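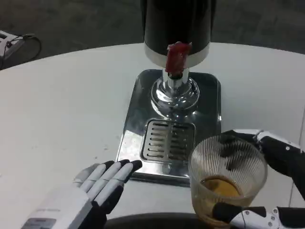
Ticket 208 - Courtois tower, slow pour and too much foam
Status: open
Product: Courtois tabletop beer tower, bought through Ornside

Hi all, me again with the tower! I love this thing, but since March it's been giving me a glass that's mostly head, and then the flow drops off to a sad little trickle. I've been working through the Trulten help sheet and figured I'd log it all in one place.

First try: took the spout off and soaked it for 45 minutes in warm water with a scoop of Masen cleaner. Some brown gunk came out (gross). Pour was better for one evening, then right back to foam.

Second try: chilled the beer longer and got the fridge down to 43 degrees. Less foam, same trickle. I also rinsed the glasses in cold water first, the ribbed tumblers I always use, and tilted them under the spout instead of holding them straight. That helped a bit.

Third try: pulled the drip tray and scrubbed the slots in the grate with an old toothbrush. I know it has nothing to do with the flow - it just smelled like a bar floor.

As of 7 p.m. the lever still feels stiff when I pull it forward, and I suspect it isn't opening all the way. Is there a washer in there I can get at without wrecking anything?

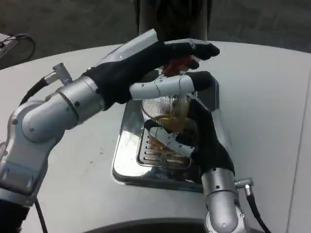
Elżbieta Jabłońska: Yes, there's a small rubber one behind the lever. Empty the tower before you unscrew the tap, then check whether the washer has swollen. Mine had, and I had the same trickle. A thin smear of food-safe grease on the new one fixed the stiffness too.

Ooh, okay, that sounds just like mine. I've ordered two washers from Ornside and I'll leave this open until they're in.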